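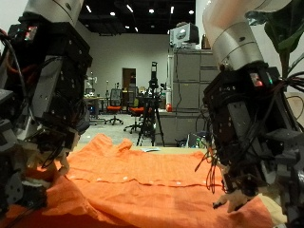
Tulbridge Hesa Upright Garment Steamer
Item 1291
Price: $113
In stock - ships from our Graltby warehouse
Page updated 10/3/23

The Hesa is a full-size upright steamer for homes, small shops and sewing rooms. It has a floor-standing base, a removable water tank, a telescoping pole and a fabric-covered hose. The tank gives up to 40 minutes of steam on the low setting. On high it runs down faster, and the steamer shuts itself off when the tank is empty.

This model replaces the older Hesa with the screw-in tank. The new tank lifts straight out by its handle and fits under most kitchen faucets. Hoses and brush heads from the older model still fit. The old tanks do not.

What's in the box
Steamer base with wheels
Water tank
Pole in three sections
Hose with steam head
Clip-on fabric brush
Pants clip
Heat glove, one size, fits either hand
Printed instructions

Setup takes a few minutes and needs no tools. Push the pole sections together until each one clicks, then set the pole in the base and turn the collar to lock it. Fill the tank with cold tap water to the line. If your water is hard, use half tap water and half distilled. Do not add scent, starch or vinegar to the tank.

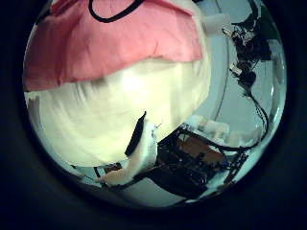
Can I use the steamer on pieces that have to lie flat?

Lay the piece over a folded towel, pick the low setting and hold the steam head at a slant, just off the surface. Keep the hose higher than the base so water does not collect in it and drip.

Fabrics
Cotton and linen take the high setting. Use low for rayon, polyester, silk and most blends, and try a hidden seam first. Do not steam leather, suede, waxed cotton or plastic trim. Velvet should be steamed from the back. If a care label says no steam, follow the label.
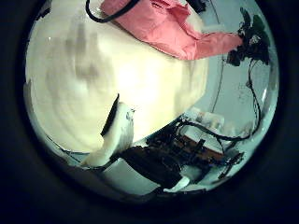
Steam works best when the fabric has some weight pulling on it. Hang the piece, fasten the lowest button if it has one, and work from the top down with slow strokes. For a crumpled cloth like the pink one, twisted toward one end, open it out and shake it before you start. Steam the back first, then the front, and let it hang a few minutes before folding. The brush head helps with thicker cloth - take it off for anything with a loose weave.

Spare parts
Tanks, hoses, brush heads and pants clips are sold separately through Obradović, our parts supplier. Give the item number when you order. The power cord is eight feet long and is not a user-replaceable part.

Questions about parts or repairs go to Krum Bošković at the service desk.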